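How a Drawer Works

A drawer is a box without a lid that slides in and out of a bigger box. 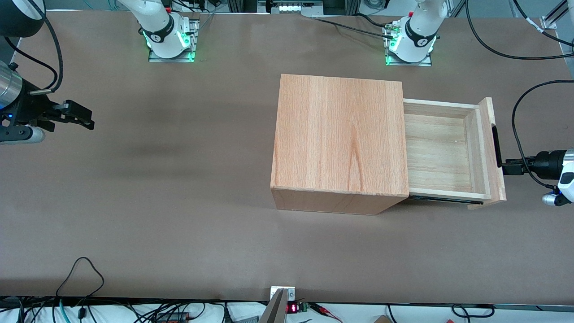
Pouran Kermani asks why a drawer gets stuck when you pull only one corner. The answer is that the drawer turns a little inside its opening. Its sides then press against the cabinet, and the rubbing holds it still. Pull from the middle and it moves straight again.

Most drawers have five parts: a bottom, two sides, a back and a front. The sides can be quite thin. The front is often taller than the sides, so that it covers the opening when the drawer is shut. The handle goes on the front, where your hand can reach it.

Wood that slides on wood makes friction – that is the rubbing that slows things down. Rubbing a little candle wax on the bottom edges makes an old wooden drawer run more easily. Many newer drawers roll on metal tracks with small wheels.

Wood also takes in water from the air and swells. A drawer that slides well in winter may be tight in a damp July.

Try this at home. Open an empty drawer slowly, then put in a few heavy books and open it again. Which time did you have to pull harder? Keep one hand under the front – a full drawer can tip down if it comes out too far.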